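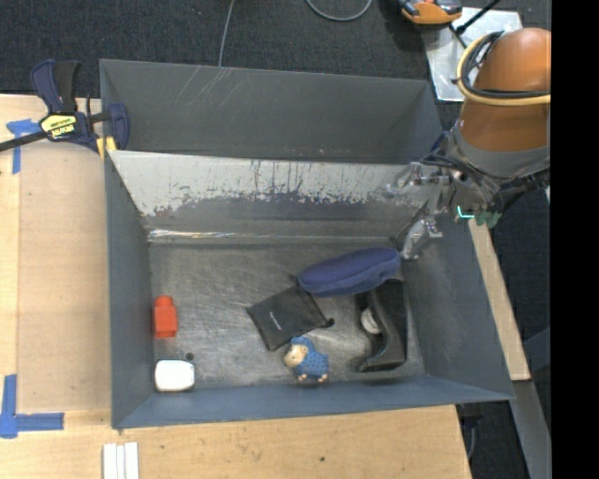 Sorting weekend is on again and I'm trying to get the rules straight before everybody starts emailing me separately. Same as April, more or less: every game gets emptied, checked, bagged, shelved. Strays go in the metal bin on the table, FRONT side only, and the back side stays empty so we have somewhere to put things once they're matched. Right now the front has a blue sheep, a little red-orange piece with a round knob on top, a glossy white thing with rounded corners, and a black drawstring pouch. If any of those are missing from a box you took home, please say so before Thursday. The sheep especially. I've been through both farm games and neither one wants it.

The pouch has some small light printing on it, if that helps anyone. I'm guessing it's a tile bag. Could be from Povby, could be from somebody's coat pocket.

Answers to Yaa's questions are under each bit, sorry for the choppy quoting, I'm doing this between two other things.

> On the sorting: do we really need to open all of them again? I did the whole
> bottom shelf in April and wrote the slips. Seems like a lot of work for boxes
> that haven't been borrowed since.

No, not all. If the slip is still taped shut and it's your handwriting, skip it. Only the ones that went out. The sign-out sheet says 21 boxes, which sounds right to me, and I'll put a sticky note on each one Friday night so you don't have to hunt.

> Second thing, Cormier came back to me with a bag of loose bits and no box
> number. I put the bag on the shelf by the door. Didn't know what else to do
> with it.

Found it, thanks. Most of it was Plevholm harbor pieces, and those are back where they belong. Box 141 is now complete for the first time since I joined. The rest I'll bring on the day.

> Third, can we please agree on bags? Half of the boxes have the tiny zip ones
> that split, and Kikik has everything in one sandwich bag, cards and all. The
> cards are getting bent.

Yes!! Cards out of the bags completely. Rubber bands are out too, they left marks on the Povby deck and I'm still annoyed. I bought paper bands, they're in the drawer with the tape. For wooden and plastic pieces use the thicker zip bags, one per color if the game has player colors, otherwise one for the lot. Don't squeeze the air out of teh Kikik ones, the pieces poke through.

> Last one. What do we do with a piece that no one can place? We had a jar for
> a while and then it just turned into a jar.

I remember the jar. Let's try this — anything still in the bin at the end of the day gets an envelope with the date on it and goes in the cupboard. If it's been there a year it goes into the spares box for people who need a pawn or whatever. No more jar.

Couple of other things while I have you all:

- Please don't tip a whole game out into the bin to count it. Use a tray. Last time two games got mixed and it took three of us the rest of the afternoon.
- If you write "complete" on a slip, put your initials. If it isn't complete write what's short, e.g. "1 green cube", not "some missing".
- Box 496 has a torn corner, I have the tape for it. Leave that one to me.
- Tea and so on, there'll be some. Bring your own mug, the cupboard ones are down to two and one has a chip.

Doors from ten, come when you can and go when you've had enough. Yaa has the other key if I'm runing late.

And check your coat pockets for sheep-sized gaps in your farm games, you know what I mean.

> Yaa Owusu wrote:
> PS I can do the labels again if somebody else does the lids.

Labels are yours. Lids still open, any takers?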